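Careers > Open Calls > Glaze Study Participants

Posted in March by the Brillitz Testing Office

Brillitz is recruiting 50 households for a durability study of glazed tableware. The study runs for 3 months and compares two glaze formulations, Medeo and Abella, under ordinary kitchen use. Each household receives one set and is not told which glaze it carries.

Participants use the set for at least one meal a day, wash it by their normal method, and record chips, scratches and stains in a weekly log. Metal cutlery is permitted. Microwave use is permitted but must be logged. At the end of the study all pieces are returned — broken ones included — in the carton supplied. 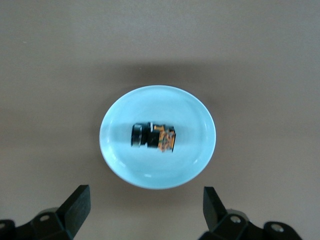

One participant in the previous round wrote that the log took less time than expected, but that the stain scale needed a clearer line between tea marks and cutlery marks. The scale has been revised accordingly. The previous round produced 3,768 log entries, and the same entry format applies.

Requirements: age 18 or over; a household of two or more; no current employment with a tableware manufacturer. Dishwasher ownership is not required.

Payment is $200 per household, issued after the return carton is checked in at the Fleltine warehouse. Return shipping is prepaid. Apply through the online form by the end of April.

This site uses cookies to remember your settings. Accept | Manage preferences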